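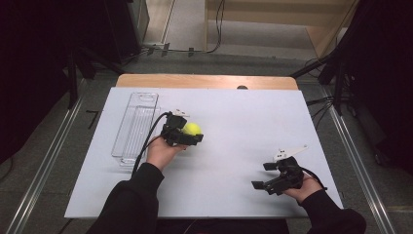
A tennis ball held in the left of two hand-held grippers at the Larnutmont workshop. The right gripper is open.

Larnutmont releases Joly 7, with a new way of lining up two-handed recordings

14/11/2022

Larnutmont has released version 7 of Joly, its software for turning hand-held gripper recordings into motions that a two-armed robot can run. The main change is in how the program lines up the left and right grippers in time and space. The company says this was the largest source of failed playback in earlier versions.

Joly takes in video and jaw readings from a pair of grippers that a person carries through a task by hand. It works out where each gripper was at every step, how far its jaws were open, and how the two moved in relation to each other. The result is a path file that can be used directly on a robot or passed on as training data for a control policy.

Up to version 6, the program solved the path of each gripper separately and joined the two at the end. Small errors in each path added up. On tasks where the hands stay well apart this made little difference, but on handovers, where one gripper passes an object to the other, the two paths could end up far enough apart that the receiving jaws closed on air or hit the side of the giving jaws.

Version 7 solves both paths together. Whenever one gripper is in view of the other's camera, or both are in view of a head camera, the program uses that view to fix the distance between them. When neither is available it falls back on the old method and marks that stretch of the recording as low confidence. The marks show up as a gray band on the timeline, and users can choose to drop those stretches, keep them, or send them for manual review.

Larnutmont tested the release on a set of 200 recordings made at its own workshop. The tasks were simple tabletop ones: picking up a ball, placing it in a tray, passing it from one gripper to the other, and sorting small parts between two trays. Of the 200, the new version produced a usable path for 199. The remaining recording had a gap in the jaw readings from one side and was rejected at import. The company did not publish a matching figure for version 6, saying the older release used a looser definition of a usable path and the two numbers would not compare well.

The test covered path recovery only. It did not measure how often a robot completed the task when it ran the path. Larnutmont says playback results will come later, once the same recordings have been run on two different arm models.

Timing has also been reworked. Earlier versions assumed that the left and right jaw readings started at the same moment and ran at the same rate. In practice the two could drift apart over a long recording. Joly 7 asks the operator to close both grippers twice at the start and once at the end, and it uses those closings to stretch or shrink one track to match the other. Recordings made without the closings can still be imported. For those, the program tries to match the tracks from the video, and it shows a warning if the match is weak.

The planning side has had smaller updates. Before a path is exported, it is now checked against the joint limits and reach of the chosen robot. People move their wrists in ways that many arms cannot follow, and until now users often found this out when the robot stopped partway through. The new check lists each point where the path goes out of reach and offers a nearby pose that the arm can hold. It will not change the path on its own. Users who want the old behavior can turn the check off in the export settings.

Collision checks between the two arms are included as well, but only for the arm models in the built-in list, which has 22 entries at release. Other arms can be added with a standard robot description file. Larnutmont notes that attached parts such as brackets and cables are not modeled unless the user adds them, and it advises leaving extra room around the wrist for that reason.

One part of the program has been taken out. The automatic task splitter, which cut long recordings into steps such as reach, grasp and place, is gone from version 7. It often cut in the wrong place when both hands were busy at once. Users can still mark steps by hand, and marks made in version 6 files are kept on import. A replacement is planned for April, built with Trosutum, a small firm that writes labeling tools for motion data. In that design each hand will have its own list of steps, so one gripper can be marked as holding while the other is marked as reaching.

The file format has changed to make room for the joint solution. Version 7 opens files from versions 5 and 6 and converts them when they are saved, but older versions cannot read the new files. Groups that share recordings between sites are advised to move all their machines over together. A command-line converter is included for large collections, and it leaves the original files in place.

The Wemomwood robotics lab, which has used Joly since version 4, ran the release candidate for several weeks. In a short note posted with the release, the lab said handover recordings needed much less repair by hand than before. It also reported that the joint solver is slower. A one-minute recording took about twice as long to process on the same computer. Larnutmont confirmed the slowdown and said most of it comes from the solver running on a single processor core. Work on spreading the load is under way, with no date given.

The lab raised two other points that remain open. The preview window can freeze when a user scrubs quickly through a recording with both gripper paths shown, and the low-confidence bands do not carry over to the training data export. Larnutmont lists both as known issues. Until the second one is fixed, users who want to leave out uncertain stretches should cut them before exporting.

Joly 7 runs on Linux and Windows. Existing license holders can download it from their account page at no extra cost, and version 6 will go on receiving bug fixes for one more year. The release notes, the new file format description and a sample set of two-gripper recordings are available from the Larnutmont download page.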